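2021년 10월 18일
리드줄 장력 측정, Hadbridge 견사 실내 통로

지난번 기록에서 남은 문제부터. 영점이 세션 중간에 밀리는 현상은 케이블 쪽이었다. 로드셀 자체는 분동을 걸었다 내려도 제자리로 돌아온다. 커넥터 바로 뒤에서 선을 꺾으면 값이 튀고, 꺾은 채로 두면 튄 값 근처에 머문다. 개가 방향을 바꿀 때마다 핸들러 손목 쪽에서 같은 꺾임이 생기니 지난 기록의 후반부는 버리는 게 맞다. 파일은 지우지 않고 폴더 이름 뒤에 '영점불량'만 붙여 둠.

조치: 커넥터 뒤에 수축 튜브를 씌우고 케이블을 손잡이 고리 안쪽으로 돌려 고정. 여유 길이는 손목 밴드 아래로 접어 넣었다. 분동 재확인, 이상 없음. 꺾어 봐도 튀지 않음. 다만 튜브가 딱딱해서 오래 쓰면 튜브 끝에서 다시 꺾일 것 같다. 다음 제작분은 처음부터 직각 커넥터로 갈 것.

로드셀 정격은 3000 N. 이 용도에는 과하다. 보행 중에 나오는 값이 정격의 아주 아래쪽에 몰려 있어서 분해능을 낭비하는 셈이다. 급정지 때의 피크를 놓치지 않으려고 큰 것을 골랐던 건데, 실제 피크를 보면 한 단계 작은 것으로도 충분히 여유가 있다. 교체 여부는 이번 분석이 끝난 다음 결정. 중간에 센서를 바꾸면 앞뒤 비교가 안 된다.

목적은 그대로다. 목줄, 등 고리 하네스, 가슴 고리 하네스에서 같은 개가 같은 통로를 걸을 때 리드줄에 걸리는 힘이 어떻게 다른지 본다. '당김이 줄었다'는 핸들러 체감과 실제 장력이 맞는지도 같이 본다. 핸들러에게는 걷는 동안 수치를 보여 주지 않고 끝난 직후에 체감 점수를 적게 한다. 점수표는 먼저 적은 것을 고치지 않는다.

오늘 대상은 6마리. 전부 견사에 들어온 지 오래되어 통로에 익숙한 개들이고, 신규 입소견은 넣지 않았다. 신규견은 장비 차이보다 환경 적응 차이가 더 크게 나온다. 하네스는 Yazzie로 통일. 등 고리와 가슴 고리가 한 제품에 다 있어서 조건을 바꿀 때 벗겼다 다시 입히지 않아도 된다. 목줄 조건에서도 하네스는 입힌 채로 두고 줄만 목줄에 걸었다. 착용 자체의 영향을 빼려는 것인데, 반대로 말하면 '목줄만 찬 개'의 데이터는 이 실험에 없다. 보고서에 이 문장을 꼭 넣을 것.

조건 순서는 개마다 바꿨다. 첫 조건에서 장력이 높고 뒤로 갈수록 내려가는 경향은 오늘도 그대로 보인다. 장비와 관계없는 흥분도 감소로 보인다. 순서를 섞었으니 평균에서는 상쇄되겠지만 개체별 그래프를 읽을 때는 감안해야 한다. 통로를 한 번 왕복시켜 진정시킨 뒤 기록을 시작하는 방법도 시험해 볼 만하다.

기록은 Brolora. 새 버전에서 구간 표시 단축키가 바뀌어 첫 개에서 표시가 전부 한 구간씩 밀렸다. 영상의 발걸음과 맞춰 수동으로 수정했다. 수정본은 원본과 별도 파일이고 원본은 읽기 전용으로 묶음. 단축키는 예전 배열로 되돌려 놓았으니 다음 사람은 설정을 건드리지 말 것.

관찰 내용.

등 고리: 장력이 낮지는 않은데 길게 이어진다. 개가 몸 전체로 기대는 형태이고 파형이 평평하다. 핸들러 체감 점수는 가장 나쁘다.

가슴 고리: 평균은 내려간다. 그런데 방향 전환 직후 짧은 피크가 자주 나온다. 줄이 앞다리 쪽으로 돌아가면서 걸렸다가 풀리는 순간과 시점이 맞는다. 체감 점수는 가장 좋다. 핸들러가 피크를 거의 기억하지 못한다는 뜻이다. 개 쪽에서 그 피크가 어떻게 작용하는지는 이 장비로 알 수 없다.

목줄: 개체차가 크다. 당기는 개는 어느 장비에서나 당기고, 안 당기는 개는 줄이 거의 늘어져 있다. 이 조건의 평균값 하나로 뭔가를 말하는 것은 위험하다.

가슴 고리 조건에서 걸음이 짧아지는 개가 2마리 있었다. 영상으로 보면 어깨가 덜 나간다. 가슴 끈 위치를 한 칸 올렸더니 한 마리는 풀렸고 다른 한 마리는 그대로였다. 끈 위치를 바꾼 구간은 본 분석에서 제외하고 메모로만 남긴다. 착용 위치를 체형별로 어떻게 표준화할지가 아직 정해지지 않았다. 지금은 겨드랑이와 끈 사이 간격만 맞추고 있는데, 가슴이 깊은 개에서는 그 기준만으로 끈이 너무 낮게 내려간다.
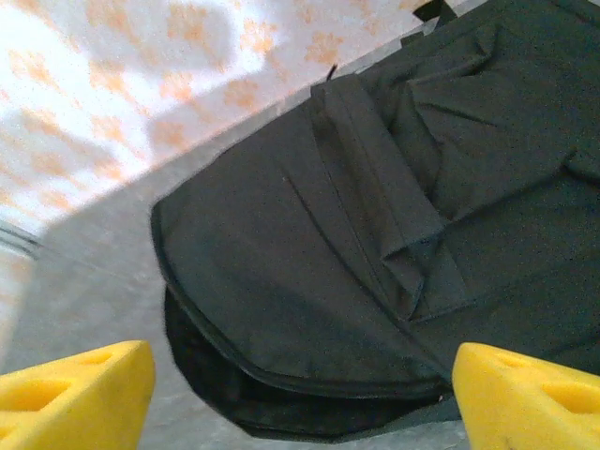

가슴 고리의 피크는 장비보다 줄 길이 탓일 수 있지 않느냐는 의견이 Ruvbridge에서 들어왔다. 그쪽에서는 줄을 짧게 잡고 걸으며, 그러면 전환할 때 줄이 다리 쪽으로 돌아갈 여유가 없어 비슷한 피크를 본 적이 없다고 한다. 또 체감 점수를 걷고 난 뒤에 한 번만 적게 하면 마지막 몇 걸음의 인상이 전체를 덮는다는 지적도 있었다. 방향 전환 지점마다 손가락 버튼으로 표시하게 하면 어떻겠느냐는 제안.

줄 길이 건은 일리가 있다. 우리 쪽은 길이를 손잡이 기준으로만 고정했고, 핸들러가 남는 줄을 반대 손에 모아 쥐는 것은 막지 않았다. 영상을 다시 돌려 보니 모아 쥐는 핸들러와 그냥 늘어뜨리는 핸들러가 섞여 있다. 피크가 늘어뜨린 쪽에 몰려 있는지 구간별로 갈라서 확인할 것. 갈라서 봐도 차이가 없으면 줄 길이 가설은 접는다.

버튼은 보류. 손에 쥐는 것이 하나 늘면 줄 잡는 방식이 바뀌고, 그 자체가 장력에 들어온다. 대신 통로 절반에서 멈추고 점수를 한 번 적은 뒤 나머지를 걷는 방식은 해 볼 수 있다. 멈춤이 개의 흥분도를 낮출 테니 전반과 후반을 같은 조건으로 묶으면 안 된다.

분석 메모. 평균 장력만 쓰지 말 것. 줄이 늘어진 시간의 비율, 기준값을 넘긴 지속 시간, 전환 직후 피크를 따로 낸다. 기준값은 아직 임의로 잡은 상태다. 체중으로 나눈 값과 나누지 않은 값을 둘 다 표에 넣는다. 작은 개는 절대값이 낮아도 체중 대비로는 높게 나오는 경우가 있고, 핸들러 부담을 말할 때와 개의 부담을 말할 때 봐야 할 열이 다르다.

필터는 지난번과 같은 설정. 창을 넓히면 등 고리 파형은 깨끗해지지만 가슴 고리의 피크가 뭉개진다. 지금 설정이 적당하다고 보지만, 필터 전 데이터로도 피크를 한 번 뽑아 순위가 뒤집히지 않는지 본다.

바닥. 통로 안쪽은 미끄럼 방지 매트가 깔려 있고 출입문 쪽은 맨바닥이다. 매트 경계를 넘을 때 걸음이 흔들리는 개가 있어 경계 앞뒤 구간은 잘라냈다. 매트를 끝까지 까는 쪽이 간단하다. 견사에 문의해 둠.

장비 반납 전 확인: 배터리 충전 걸어 둠. 카라비너 나사 풀림 없음. 하네스 버클 하나가 잘 안 눌려서 따로 빼놓았다. 세척은 찬물만, 건조기 금지. 로드셀은 케이블을 감지 말고 펴서 보관함에 넣을 것.

다음 차례:
핸들러별 줄 쥐는 방식 영상 코딩. 코딩하는 사람은 장력 그래프를 보지 않는다.
줄 길이 조건 추가. 짧게 고정, 길게 고정. 남는 줄을 모아 쥐지 않도록 손잡이를 손목에 건다.
가슴이 깊은 개의 끈 위치 기준 초안. Ruvbridge에서 쓰는 기준표를 받아 비교.
직각 커넥터 주문. 예비로 하나 더.
체감 점수표 양식에 '피크를 느꼈는가' 칸 추가.

걸음이 짧아졌던 개 중 끈을 올려도 그대로였던 쪽은 다음 측정 전에 맨몸으로 자유 보행을 먼저 찍어 둔다. 장비 없이도 어깨가 덜 나가면 대상에서 빼고 견사 담당 수의사에게 영상을 넘긴다.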